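Questions I Get (and My Best Answers)

I run a small homebrewing blog and a bottle-swap list out of Kallside, and my inbox fills up with the same questions every spring. So I finally put them on one page! If yours isn't on it, write to me anyway, I do answer, just slowly. My name is Slavica Grgić, and yes, you can call me Slav.

How did you get into brewing?

My uncle gave me a bucket with a hole drilled in the lid and a packet of yeast with the label worn off. The first batch tasted like wet bread. I drank all of it. The second one was better, and by the fourth I had taken over the laundry room.

I've never brewed. What should I make first?

A plain amber ale, from extract, in a small batch. People write to me wanting to start with a raspberry sour or something they had on vacation, and I get it, I do, but an amber ale forgives you. It forgives you if the kitchen is a bit too warm and it forgives you if you forget the second hop addition (I was on the phone). Once you've made two of those, go wild.

What do I need to buy?

A big pot, a fermenter with an airlock, a siphon, a thermometer, a no-rinse sanitizer, and enough bottles. Borrow the capper. Really, ask around, there's always one sitting in a garage. I spent way too much in my first year on gadgets I used once, including a very pretty glass hydrometer that rolled off the counter before I'd even read the instructions.

Which kettle do you use?

The Wornau, the mid-size one with the welded handles. I've had mine for 263 batches (I keep a notebook, and it is gross). The spigot drips if you don't tighten it by hand before you fill it. Nobody pays me to say any of this, by the way, I bought it with my own money and complained about the shipping.

My airlock stopped bubbling after two days. Is my beer dead?

Probably not! This is my number one question by a mile. Bubbles only tell you that gas is leaving through the airlock. If the lid isn't seated right, gas goes out the side and the airlock sits there looking sad while your beer ferments just fine. Take a gravity reading, wait two days, take another. If the number is the same and it's close to what the recipe says, it's done. If it's the same and it's way too high, move the fermenter somewhere warmer and give it a gentle swirl.

How clean is clean?

Clean first, then sanitize. They're two separate jobs and sanitizer won't do anything for you on top of crud. I soak everything in brewery wash, rinse, and then sanitize right before it touches the beer. Take the siphon apart. Take the spigot apart too. I found something in a spigot once that I still think about.

Why are my bottles gushing?

Too much sugar, or you bottled before it was finished, or something got in that shouldn't have. Weigh your priming sugar instead of scooping it, and stir it through gently so one bottle doesn't get everybody's share. And if you get one gusher, please put the rest in the fridge and keep your face away from them when you open them. Bottles can burst. I'm not joking around on that one.

Should I switch to kegs?

If you hate washing bottles, yes. You'll need a keg, a gas cylinder, a regulator, some line and a fridge you don't need for food. My own tap is a secondhand Gallegos picnic tap that I stick through the door of a dorm fridge, and it's ugly and I love it. You can always buy the nice tower later.

Why do I only get foam?

Most of the time the line is too short or too warm, or the keg is overcarbonated. Try a longer line before you start fiddling with the pressure. Open the tap all the way, too. People open it halfway because they think it'll be gentler, and you get a glass of froth. Tilt the glass, let the beer run down the side, and straighten it up near the end.

How often do I clean the lines?

Every time I change kegs. Every two weeks if one keg is hanging around that long. Pull the faucet apart while you're at it and run a little brush through. The drip tray gets wiped every night, or it smells like a bus station by morning.

What does the bottle swap cost?

Nothing. Bring six, take six, label them with the style and whether there's anything in there that could make someone sick (nuts, lactose, that kind of thing). The Evov hall lets us in at 6 p.m. and wants us out by ten. There are 40 spots and they do go, so sign up early. Adults only, and please get a ride home.

Can I reprint your recipes?

Sure, with my name on them and a link back.
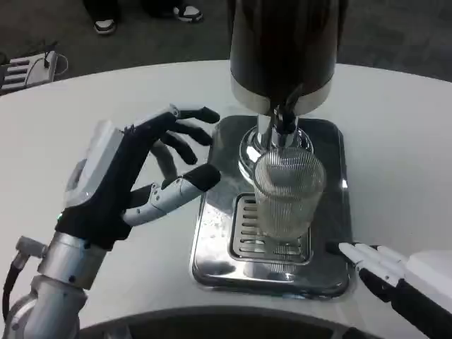
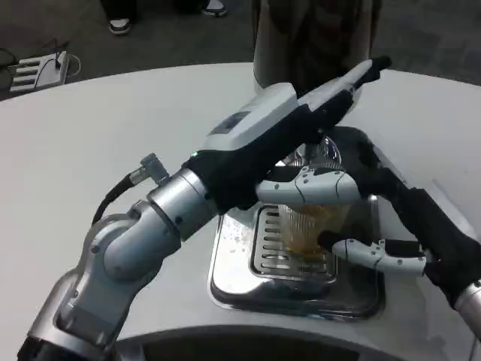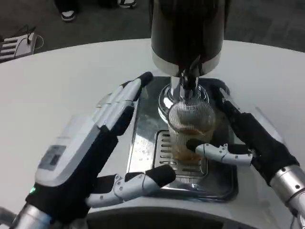

KALLSIDE, April

The sign-up sheet for the next swap is open, and I've added the amber ale recipe to the downloads page in both the small and the full batch size. The water notes are still missing from the full one. I'll get to them once I've bottled the porter that's been sitting in my hallway.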